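Women's retreat adds second weekend after early sign-ups

GANNESS - Organizers of the Keane Fellowship women's retreat have added a second weekend in September after places on the first one filled faster than expected.

Registration opened February 17, 2024, with 600 places available at the Zedavari conference center outside Ganness. By the end of the month the fellowship office had received 1,103 requests, many of them from church groups that wanted to travel and room together.

"We had groups of 12 or 15 women asking to be kept on one floor, and we could only say yes to the first few," said Kathleen Noonan, who coordinates the retreat. "A second weekend was the simplest way to seat everyone without splitting churches up."

Both weekends will follow the same program. Catríona Brophy will teach four sessions on the book of Ruth, and Kathleen Lynch will lead a Saturday workshop on praying with children at home. Brophy spoke at the retreat once before, when it was held in a school gym and drew 68 women.

Malachy Dunne, a pastor in Ganness, will give the closing message on both Sundays. Communion will be served at the end of each service. 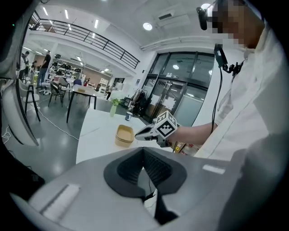
A person in a white long-sleeved shirt at a white table.

The cost is unchanged and covers two nights' lodging and all meals from Friday supper through Sunday lunch. Women who want to attend the teaching sessions only may buy a day pass at the door, but day passes do not include meals. Forty partial scholarships are set aside for each weekend, and applications go through a pastor or small group leader.

Churches already on the waiting list will be offered the second weekend first and will have two weeks to accept. After that, any open places will be released to the public on the fellowship's website. Anyone holding a confirmed place on the first weekend may switch once at no charge.

Darren Inskip, who manages the conference center, said the dining hall will run two seatings at each meal. Parking is limited, and he asked groups to come by bus or van where they can. A shuttle will run from the Kimix parking lot in Ganness on Friday afternoon and return after lunch on Sunday.

Child care will not be offered this year. Nursing mothers may bring infants under 12 months, and a quiet room next to the main hall will have the teaching on a speaker.

Recordings of Brophy's four sessions will be sent to participating churches after the second weekend. The Saturday workshop will not be recorded.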